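Water and the wash: what the new meters mean for you

Monday, April 8, 2019

Residents in the Jomard and Bahrami blocks will have their old shared water meters taken out and replaced with one meter for each flat. The work starts with the ground floors and moves up. Letters with your own date are going out by post, so please look out for them.

Until now the water bill for each block has been split evenly between the flats. Many of you have told us this is unfair on people who live alone or who are away for part of the year. With separate meters you will pay for what you use and nothing else. The standing charge stays as it is. 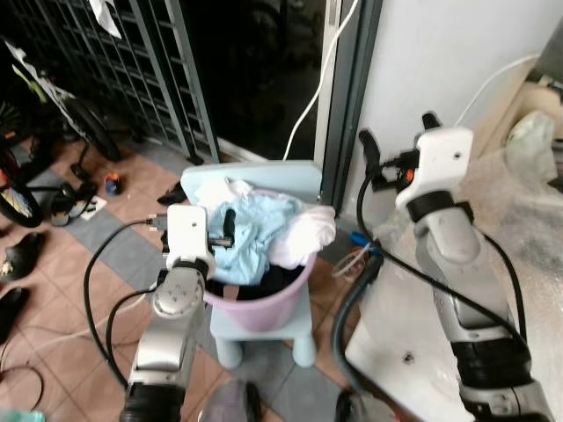 The fitter needs to reach the stop tap, which in most flats is under the kitchen sink or low on the bathroom wall. Please clear the cupboard the night before. The water will be off for part of the morning, so fill a kettle and a bucket first. If you have a tank in the loft space, leave it alone and the fitter will see to it.

Clikex has the contract for both blocks. Their fitters carry a card with a photo and will show it at the door. They will not ask for money. If someone does, close the door and ring the office on extension 1549.

Most households will see a change on the first bill, up or down. Laundry makes up a good part of what a family uses, along with baths and the toilet. A full load uses less water than two half loads, and older machines often fill to the same level whatever you put in them. If yours has a dial for the size of the load, it is worth setting it each time.
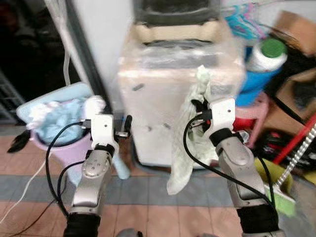

Will I have to pay for the new meter?

The meter and the fitting are paid for out of the repairs fund, and there is nothing to add to your rent. You would only be charged if a meter was damaged later on and had to be changed.

Some flats have old pipework that may need a second visit. The fitter will tell you on the day and leave a card with the new time. We have set aside 100 spare appointments for this, including some on Saturdays - ask early if you need one of those.

Drosositz House is not part of this round. The pipes there run through the middle of the building and a survey has to be done first. We expect to have the results in June and will write to everyone in the house after that.
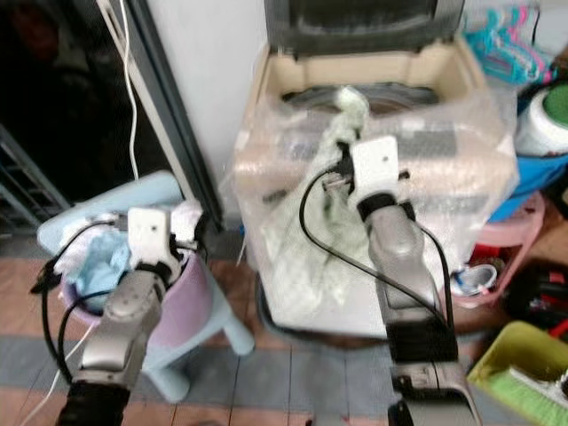 Kiều Hứa

Readings will be taken every 4 months. You can read the meter yourself and send in the figure, or leave it to us. Write down the black numbers only and ignore the red ones. Forms are in the rack by the office door, and the office is open on weekday mornings.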